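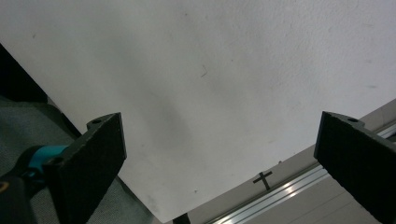 A large pale surface.

How to Clean a Light-Colored Tabletop Without Buying a Special Cleaner

I have read a lot of labels that promise to "restore" a white or cream table. I don't believe most of them. A finish that has worn through is gone, and no spray brings it back. What you can do is get the grime off, and dish soap handles that fine.

What you need: dish soap, warm water, two soft cloths, baking soda.

Step 1. Find out what the top is made of. If it is marble or other stone, or bare wood, stop reading and look up the care sheet. The baking soda part below is only for hard, sealed tops.

Step 2. Mix a few drops of soap into a bowl of warm water. More soap leaves a film, and that film is what a lot of people think is staining. I suspect it also sells a lot of second bottles.

Step 3. Wipe the whole top with a damp cloth. Rinse the cloth, wring it out and go over it again with plain water. Dry it.

Step 4. For coffee rings and ink, make a paste of baking soda and water. Test it under the edge first. Leave it on the mark for 21 minutes (my kitchen timer sticks at that number and it works well enough), then wipe gently. Do not scrub. Scratches show up on pale tops when the light is low.

Step 5. Still there? Repeat once. After that I would live with it.

About the magic sponges: they are a very fine abrasive. They do lift marks, and they also dull a glossy top. The how-to page at Tesham had 638 comments the last time I looked, and plenty of them praised the sponge the same day they used it. I'd like to hear from those people a year later.

Updated October 21, 2019. Step 4 used to call for vinegar as well. Mixed with baking soda it mostly fizzes, so I took it out.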